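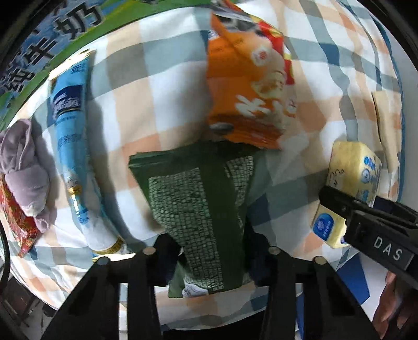
Packing order for mixed groceries and a tube in one bag

Asked in Household > Storage and Packing
Tags: groceries, bagging, cartons, snack bags

I pack a weekly bag for a relative in Bremville who shops by list. The load is nearly the same every week: a large carton of pure milk (纯牛奶), one or two other cartons or boxes, a couple of snack bags, one flat green package that I treat as fragile, and a light-blue tube. Sometimes a small plush toy goes in for her granddaughter. I lay everything out on the checkered tablecloth before packing so I can check it against the list.

The bag is a Kivura folding tote with a flat base insert, 40 cm wide. It travels by bus, then a 500 m walk.

Problems so far:

1. The snack bags arrive with the contents crushed.
2. The tube has leaked at the cap once. It was packed cap down.
3. The milk shifts on the bus and dents the lighter boxes.

What is the correct order, and should the tube be in the same bag at all? I do not want to carry a second tote if I can avoid it.

Edit: The milk is shelf-stable, unopened. No refrigeration needed. Total weight has never been a problem.

3 answers

Answer 1 (accepted)

Pack by rigidity first and weight second. Most people use weight alone, and that puts a sealed snack bag in the wrong place half the time.

Base layer: milk, upright, against one end wall of the tote. Put the next heaviest carton directly against it so the two faces touch. Cartons with flat sides brace each other. If there is a gap left along the base, close it with something that compresses. The plush toy is good for this, inside a clean plastic bag. A folded dish towel works in the weeks there is no toy.

Second layer: lighter boxes, flat, largest face down. Check the corners. A box that overhangs the one under it will tip when the tote is lifted by the handles, because the side walls pull inward.

Top layer: snack bags and the flat package. Lay the flat package on the boxes, then the puffed bags on it. Do not stand snack bags on edge between cartons. They are sealed with air in them and the seam takes the pressure. If a bag has already lost its air, treat it as fragile and put it last.

Tube: same bag is fine. Tighten the cap, put the tube in a zip bag, press the air out, close it. Stand it cap up in the corner between the milk and the wall of the tote. It should not carry any load. Your leak was probably the cap position plus something sitting on the body of the tube.

The denting will stop once the base has no free space. Test it before you leave: lift the tote by both handles, tilt it toward you, set it down, look inside. If the milk has moved, add padding at the base and not at the top.

Comments on this answer

> What about bags of dried seaweed? Same layer as chips?

Yes, but flat. Sheets crack along a fold, so do not bend the bag to fit the width. If it is in a tray inside, it can take a light box on top. Without a tray, nothing heavier than another snack bag.

> The towel worked. Milk did not move this week. Tube went in a zip bag in the corner as described. Marking as accepted. (Asker)

Answer 2

Use two bags. Food in one and bathroom things in the other. I have never had toothpaste get on food this way. A small cloth bag weighs nothing and you can hang it on your wrist.

Comments on this answer

> The question says one tote if possible.

> Then put the small bag inside the big bag.

Answer 3
Posted by Ebise Tilahun

Answer 1 covers the order. A few additions from packing orders at Abdella, where we did up to 150 bags a shift in April.

Lay out in packing order, left to right, instead of spreading the items any way they land. The check against the list and the packing then become one pass. With a checkered cloth you can use the squares as lanes: heavy and rigid on the left, crushable on the right. Anything still on the cloth at the end is either a missed item or does not fit.

Keep the cloth pulled flat. Cartons set on a wrinkle fall over.

Turn each box once in your hand before it goes in and look at the glued ends. A box with a lifted flap should go flap up. We had returns from boxes that opened from underneath when someone picked them out of the tote.

Leave 3 cm free at the top of the bag. If the handles have to be pulled together over the contents, the top layer is being compressed for the whole trip and the order below it will not help.

On base inserts: the Kivura one bows after long use. We changed to the Skernon insert, which is stiffer, but a piece of heavy cardboard cut to size did the same job until they arrived. Replace it when it gets damp.

Comments on this answer

> Does the cardboard go under or over the original insert?

Under. Cut it slightly short so it drops out when you fold the tote.

Related questions
Keeping puffed snack bags intact in a suitcase
Zip bag or rubber band for tube caps
How many cartons can be stacked on their sides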